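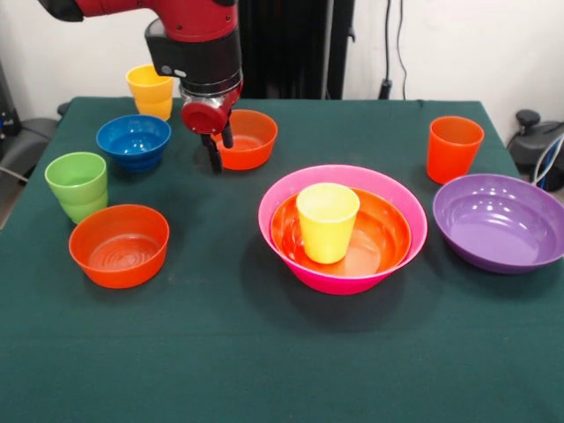
Getting smells and stains out of plastic dishes

Print | E-mail this page | 14 comments

I've been feeding a big, messy family off plastic for years and I still love the stuff. It bounces, it stacks, it goes to the lake and comes home again. What it doesn't do is let go of spaghetti sauce.

For orange stains, I make a paste of baking soda and a little water, smear it all over the inside, and go to bed. In the morning I rub it with a soft cloth and rinse. If there's still a shadow I put the bowl out on the back steps in full sun for an afternoon – works great in July, not so much in November!

Onion and garlic smells are stubborn. Fill the dish with warm water, add a good glug of white vinegar, and leave it for 60 minutes. Then wash as usual. My other trick (my grandmother's, really) is to crumple up a sheet of plain newspaper, stuff it in the dry cup, and leave it overnight.

Please stay away from steel wool. I ruined a whole set from Brannigan that way. Every tiny scratch grabs the next stain, and those cups were cloudy forever after. A nylon brush is plenty. I bought mine at Cutach for next to nothing and it has outlived 2 dish racks.

Stuck stacks! If one cup is wedged in another, put ice water in the top one and stand the bottom one in warm water. Give it a minute, then twist gently. Don't yank.

Greasy film that won't wash off? That one drove me nuts until I started wiping the dish out with a dry paper towel first, before any water touches it. Then dish soap and water as hot as your hands can stand.

Dry everything all the way before you stack it. I tip mine upside down on an old towel after supper and put them away at breakfast. If you have to stack them damp, tuck a paper napkin between each one.

And if a bowl has gone sticky and stays sticky after a good wash, let it go. Mine hold screws in the garage now.

Shared 1,777 times | E-mail to a friend | Print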